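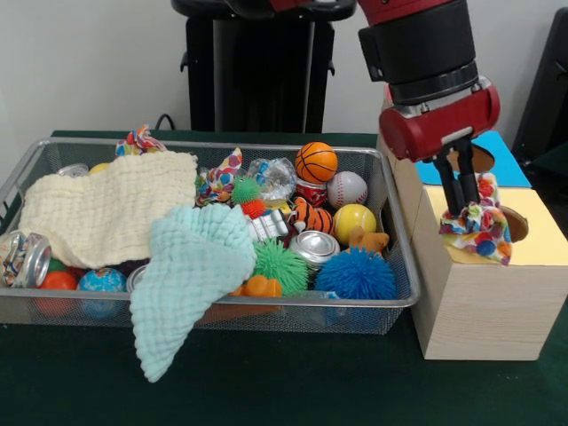 Grease season at Flestumdale

The linear guides on line 9 have been relubricated, and anyone who walked past on Tuesday will have heard about it from Ryszard Głowacki, who did the job lying on his side under the conveyor. The old grease had set to something like fudge. Ryszard has kept a jar of it on his desk and would like people to stop asking.

From July, carriages on all lines get fresh grease every 300 running hours. The previous interval was 700, a figure Xóchitl Arellano traced to a sticky note in handwriting we all recognize and are too polite to name.

Please use the Jondis cartridges from the gray cabinet. The tub by the sink is hand cleaner — we have now established this twice. Wipe the rail first, pump slowly, and run the carriage end to end before you walk away.

Heriberto Zepeda has the new log sheets. They have a box for initials, and "me" will no longer be accepted.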